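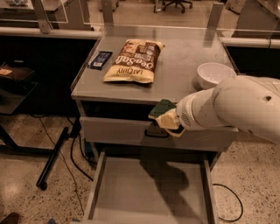 Onudley Household Tasks Project
Progress report to the Jollero fund, second period

1. Work done

The period was spent on tidying tasks at the drawer cabinet: picking up small household items, placing them in a drawer or on the top surface, and leaving the drawers in a stated position. The item set covers chip bags, snack packets, a ceramic bowl and a kitchen sponge. We ran 200 trials, 100 on each of the 2 control programs.

Ritness, the older program, plans the full motion before the arm moves. Mbeki corrects its path during the reach and is slower per trial. Both were given the same items and the same spoken-style instructions, such as "put the sponge in the bottom drawer."

2. Findings

Rigid and springy items are handled well by both programs. Bags remain the weak point. A puffed bag lying flat offers no firm edge, and the fingers tend to slide over the film or push the bag along the surface. Most of the failed trials involved a bag.
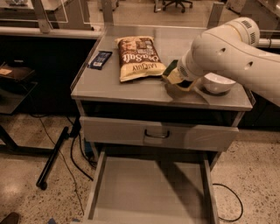 Reaching past one item to get to another is the second problem. Mbeki keeps more clearance in these cases – at a cost in time of roughly 40 percent over Ritness. Neither program yet recovers well after a dropped item, and an operator reset was needed each time.

3. Assessment

For single items with a known destination, the chore can be done without help. A mixed surface cleared start to finish cannot, and we do not advise a home trial at this stage.

4. Next period

Work on bags continues, with a revised approach angle and softer closing force. Drawer closing with items inside will be added in September. Spending is within plan and no change to the budget is requested.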